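Common Room Gets Its Seating Back

The common room at Jastholm House has been fully open again since the end of June, and the last of the new arrangements are now in place. Residents who have been away over the summer will notice a few changes.

The biggest one is the sofa. The two old couches went out in the spring, after the frame on the longer one gave way for the second time. In their place is a large leather sectional in gray-green, bought secondhand from Schmieder, the office furniture dealer on the ring road. It was delivered in pieces and put together by Bastian Fuchs and Malte Kleinschmidt from the second floor, who also took the old couches to the recycling yard. The residents' fund paid 200 toward the cost and the landlord, Drestell, covered the rest.

The chaise section can be moved to the other end if a majority of residents would like it there. It takes two people and a screwdriver. Please ask Malte before trying it, as one of the connecting brackets is stiff and he has the right tool.

Throws and blankets are now washed every 16 days, along with the kitchen towels. They go in at 40 degrees and should be fully dry before they come back to the room. In the winter we had a damp smell that was traced to a fleece folded up wet behind a cushion. If you take a throw to your own apartment, bring it back clean.

A few points on the leather. Wipe spills up right away with a dry cloth, then a slightly damp one. Do not use the kitchen spray. Lodico makes a leather cleaner that Bastian has tried on the underside of a seat cushion with no marks, and a bottle of it is in the hall closet. It only needs to be used twice a year, so there is no reason for the bottle to be empty by Christmas. 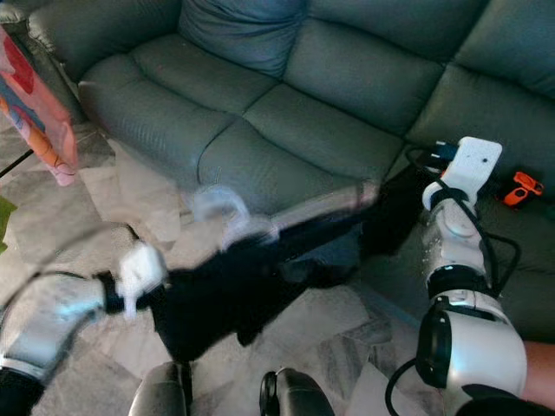 Cloths and bags left in the room overnight will be put on the shelf by the door and kept there for 10 days. After that they go to the clothing bank. Several items from last winter were never claimed, including a good pair of gloves and a child's raincoat.

The floor is mopped with plain warm water — the tiles turned streaky with the old detergent and it took several rounds to clear. Please lift your feet for whoever is on the rota, and keep shoes off the seats.

The next cleaning rota starts on Sep 1, 2023. Swaps can be arranged between apartments, but write the change on the sheet in the hall so the next person knows who has the keys.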